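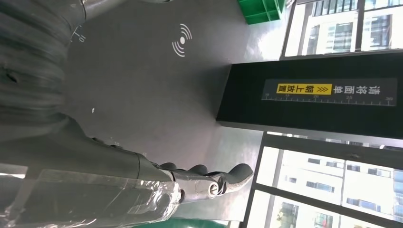 According to Liliana Ruggiero, the windows had to be dealt with before anything else, as the afternoon light came straight across the work surface and you could not judge a grey against it. She had said so twice. Ashworth wrote it down in the survey as item 6 and went on measuring.

The room at Pludden was let by the month, and the month was nearly up. The inventory ran to 117 lines. Each line had a condition, a destination and a space for initials. Ashworth had completed the first 70 before lunch, using the old codes: S for sound, W for worn, D for dispute. Most of the disputes concerned floor coverings.

"The surface stays level until it's signed for," Liliana said. "After that they can stand it on end."

"It says it goes to Isari."

"It says that on your copy."

He compared the copies. On hers the destination was Botell, in the same typeface, with the same date stamp. The remaining columns agreed. He entered a D and drew a line under it with the edge of the tape measure.

The procedure for a dispute was to leave the article in place, lock the room and telephone. Ashworth telephoned. Isari's office confirmed the delivery. Botell's office also confirmed the delivery and asked whether the lift was working. He noted both replies, with times, in the margin of line 71.

Liliana had moved to the windows and was checking the catches. One was stiff. She worked it back and forth until it closed, then opened it again.

"Did they say what it was for?" she asked.

"Neither of them."

"I had my lunch on it for nine years," she said. "Put that down."

There was no column for it. Ashworth turned the sheet over — the reverse was blank — and asked her to spell her surname.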